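Teaching the Task Board by Teleoperation: What to Do Before You Record Anything

Joris Wouters, Endow bench notes, revised in May

Most guides to teaching robots by demonstration begin with the policy and leave the demonstrating to whoever is free that afternoon. I think that's backwards, and I've wasted enough compute to feel entitled to the opinion. What follows is how we do it on the two-arm bench, driving the arms by remote control and saving everything the operator does. It assumes you already have the leader arms calibrated and can move the followers without frightening yourself.

You'll want a task board with a few different kinds of thing on it. Ours has push buttons, toggle switches, a rotary knob, a slider and a section of plug-in leads. Buttons make everyone look clever. Leads do not.

1. Drive it without recording

Give a new operator a full session with the recorder off. The wrist view is the one they'll fight with, as closed fingers hide the very thing they're trying to reach. Mieke Van Hecke teaches people to come in at a slant and check the overhead view before they commit. I was doubtful, and then I tried it her way.

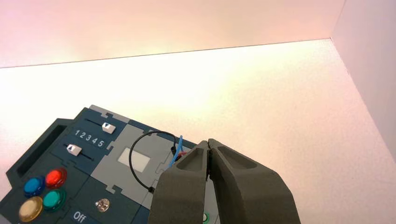

Wrist view, fingers together over the blue and red leads.

Watch for people who steer entirely by the overhead camera. They'll get the job done, but the policy you train also gets the wrist images, and it will be learning from demonstrations in which that camera was ignored. Whether this matters as much as the papers claim, I couldn't tell you. We've had it go both ways.

2. Pick one task and write it down

"Play with the board" is not a task. "Press the blue button, then release" is. So is "turn the green pointer to 3 and let go". Write the sentence out, colour and number included, and tape it where the operator can read it. If two people on your team would disagree about when it's finished, rewrite it.

Be careful with the switches. Ours has Off and On printed either side of the front toggle, so the sentence should name the front switch and the side you want it on. We once had a whole batch labelled "flip the switch", and I still don't know what half of it was meant to show.

3. Set a start position, then move it

Park both grippers up and clear of the board, and begin every episode from there. The board is a different matter. Leave it in one spot and you'll get a lovely success rate that falls apart the first time somebody bumps the bench. Shift it a bit and turn it a bit between episodes, keeping everything you need within reach of the arm that has to do the job.

Check the leads at each reset as well. The loops never settle the same way twice, and a loop leaning toward the knob turns an easy task into a different one.

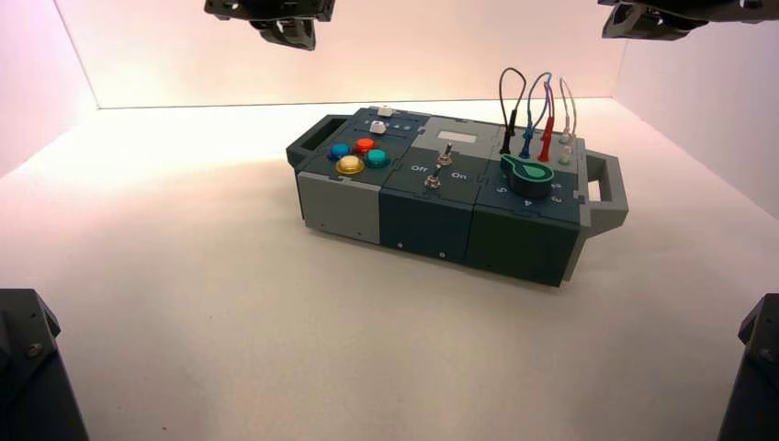

4. Record in short blocks

We do 14 episodes, then the operator gets up and has a coffee. Past that the motions turn lazy: fingers drag, approaches get shorter, and you see little pauses where the person was plainly thinking about lunch. The robot will copy the pauses quite faithfully.

Keep the speed even. Vendors like to show teleoperation at a brisk clip — the Prolline demo reel certainly does — but a slow, plain approach has served us better for anything involving a plug.

Don't throw out every fumble. If the fingers miss the toggle, back off and get it on the second go, keep the episode and tag it as a recovery. Toss the ones where the operator gave up, or where a hand came in to help.

5. Look at what you recorded

I mean sit and watch it. Open the head camera stream at normal speed and ask whether you could name the task from the motion alone.

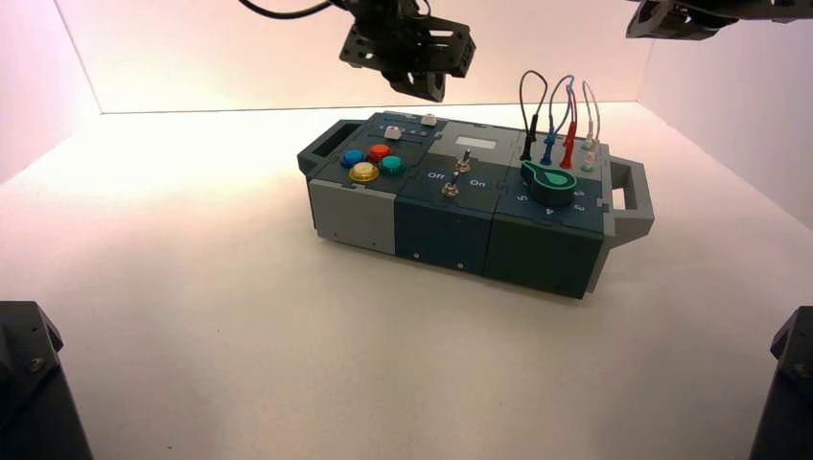 If you can't, I wouldn't expect a network to manage it, whatever the sales material says. Of the 1189 episodes in our first set we kept 1000, and I'd be harsher now. Most of the rejects were mislabelled, which no amount of training time was going to fix.

While you're in there, confirm that the camera streams line up with the joint readings. A small lag looks harmless on playback and makes a mess of fine contact.

6. Train on a little before collecting a lot

Start with 80 good episodes of one task and run the result on the real board. Somebody will tell you it's too few to learn anything. Perhaps, but it's enough to show you a bad camera angle or a vague task sentence, and you want to find those early. Then go back to step 2 and fix the wording before you book more operator time.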